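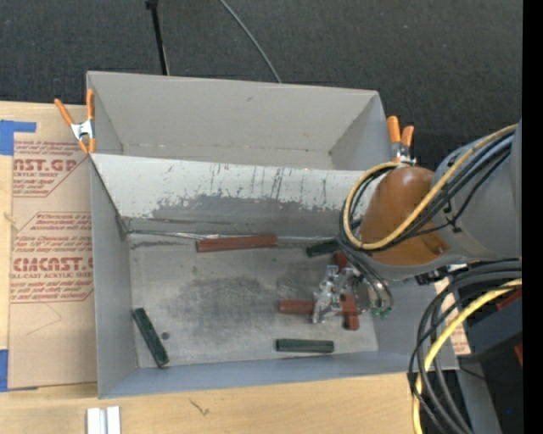 Issue 200, page 2

BLOCK BIN BACK OUT AT THE PLOMUREO HALL

The old metal bin is back on the table at the Plomureo hall after a spell in the storeroom, and the block mornings are on again from November. Doors at 10. Bring the kids, bring a cushion if your knees are bad.

Same bin as before, for those wondering. Grey sheet metal, two sections, narrow one at the back and the big one at the front where the blocks go. The paint on the divider is chipped and scratched and there was talk of giving it a fresh coat over the winter. Didn't happen. Ornella Cattaneo, who runs the mornings with Dario Serra, reckons it's fine as is.

"It's a bin," she said. "It gets blocks chucked in it. If we paint it we'll be painting it again by Easter."

The floor of the front part is scuffed back to bare metal and a bit blotchy in the middle. Dario has had a go at it with dish soap, then with vinegar, and says he's done with it now.

Only the red-brown and green blocks for the time being. The rest of the set — there were yellows and a few blues — is still in boxes at Liliana Russo's place waiting to be sorted, and a fair few need sanding before little hands get hold of them. Liliana says nearly 3000 pieces all up if you include the tiny ones, which won't be coming back at all. Anyone with an hour and some sandpaper should give her a ring.

Back section is being kept clear for now. The idea is that finished-with blocks get dropped in there at pack up so they can be wiped before going in with the others. Raimo Juntunen's suggestion, and a good one, altho we'll see how long it lasts with the under fives.

Some discussion at the last get together about noise. Wood on metal is loud, and the bin sits right on the wooden tabletop so the whole thing booms. The carpet helps a little. Fiorella Pagano has offered a square of felt to go underneath and wants to know what colour people would like. Grey got the most support. Felt inside the bin was voted down, too hard to keep clean.

Also asked: can the bin go on the floor so the smaller ones can reach? Not yet. The edges need checking first and somebody has to work out how to shift it without scratching the table. Until then, stools, and a grown up standing by please.

Cost is a gold coin, goes to tea and milk. Parking round the side, the front bays are for the clinic until noon. If you borrowed blocks last season and they are still under your couch, drop them in the box by the door, no questions asked. Two long red ones in paticular are missing and Dario would like them back.

Next item on the storeroom list is the train table. More on that when we find the legs.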